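Cable clutter: one box or lots of little ones?

kumska_dee
OK so I finally pulled the drawer out and dumped it. Chargers, old phone cords, earbuds I haven't owned a phone for since forever. Do you all sort by type, or does everything go in one container and you dig? I'm leaning toward one container because I know myself.

pegboardpat
By type, always. I bought a pack of 20 zipper bags and wrote on each one with a marker. Took me one evening in October and I haven't untangled anything since.

lowshelf
Gotta disagree with Pat. I did the bags and by spring they were all empty and the cords were back in a heap (next to the bags!). One open bin. You toss it in, you're done.

pegboardpat
Well, you have to put them back in the bags, lol

haslam_attic
Somewhere in the middle here. Coil each one, twist tie, then one bin. I wouldn't buy the Claseck divider trays though, the slots are too skinny for anything with a power brick on it.

kumska_dee
Hm, I have 11 of those bricks, so that rules out the trays. And do you untangle first or just grab one end and pull?

lowshelf
Never pull! Spread the whole mess out on a bare stretch of table and work from the outside in. A bright container helps too, I lose the gray ones in my closet.

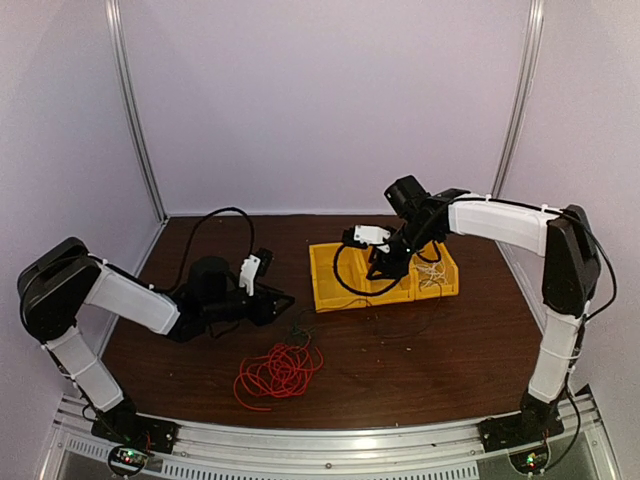
Tangled wires on the dark tabletop, yellow container for the bin

haslam_attic
Yellow, nice. I'd still coil them before they go in.

pegboardpat
Fine, but label the bricks at least. Masking tape works.

kumska_dee
Tape I can do. Starting after dinner, will report back.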